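Part 4. Setting Up the Pantry List

OK, so by now you've got Skultent installed, you've made your household, and you've added at least one storage spot. If you haven't, go back to Part 3, because nothing in this part will save without a storage spot to save into. I lost a whole evening's typing that way back in version 2 and I'm still a little sore about it.

The pantry list is the bit I use every single day. It's where you tell the program what food you keep in the house, how low you'll let it get, and which shop you buy it from.

Before you start

Have your last couple of grocery receipts handy. You don't need to empty your cupboards (I did, and I regretted it by lunchtime). The free plan holds 300 items, and the paid plan holds 2000. My family of four fits in the free one with plenty to spare.

4.1 Adding your first items

1. Open the Pantry tab and tap New Item.
2. Type a plain name. "Rice" works better than "that rice from Perport," because the search box only looks at the first word.
3. Pick a storage spot from the drop-down. You can change it later.
4. Set the Low Mark. When your count drops to this number, the item jumps onto your shopping list. I use 1 for most things and 6 for eggs.
5. Tap Keep. There's no auto-save on this screen!

Note: If you're adding a bunch of things that live in the same spot, hold down Keep for a second and it opens a fresh item with the spot already filled in. I found this by accident and it cut my set-up time way down.

4.2 Fresh stuff

Fruit and vegetables work a bit differently, so they get their own switch. Turn on Fresh and the Low Mark goes away, and you get a Use Within box instead.

1. Turn on Fresh.
2. Enter the number of days. I go by how fast things go limp in my own fridge, and yours may be kinder than mine.
3. Choose a reminder time. Mine is 4 p.m., right when I start wondering about dinner.
4. Tap Keep.

Caution: Turning Fresh off again wipes the Use Within number. It doesn't ask first. I've requested a warning box and it's on the list for March.

4.3 Linking your shops

You can sort the shopping list by shop, and I'd do it early on while the list is short. Go to Settings, then Shops, then Add. I have two in there: Symonenko for produce and bread, and Lendinska for cans, flour and anything heavy. Drag the aisles into the order you walk them. Each shop note can be up to 200 characters, so I keep things like "closes early Thursday" in mine.

If you skip this step the list still works fine, it just comes out in alphabetical order and you'll be zigzagging from apples to zucchini.

4.4 Putting groceries away

1. When you're home, open the shopping list and tap Unpack.
2. Tick each item as it goes on its shelf.
3. Change the count if you bought extra.
4. Tap Done, and the pantry list updates on everybody's phone.

Note: Got called away halfway through? Leave the Unpack screen open or tap Pause. If you close the app completely, your ticks are gone (the items stay on the list, so you'd only have to tick them again).

Caution: Don't have two people unpack the same list at once. The last one to tap Done wins, and the other person's counts get dropped.

Part 5 covers sharing the list with the rest of the house.
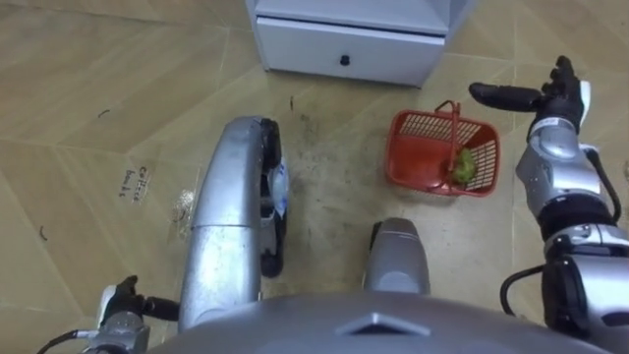 Greens in a red basket.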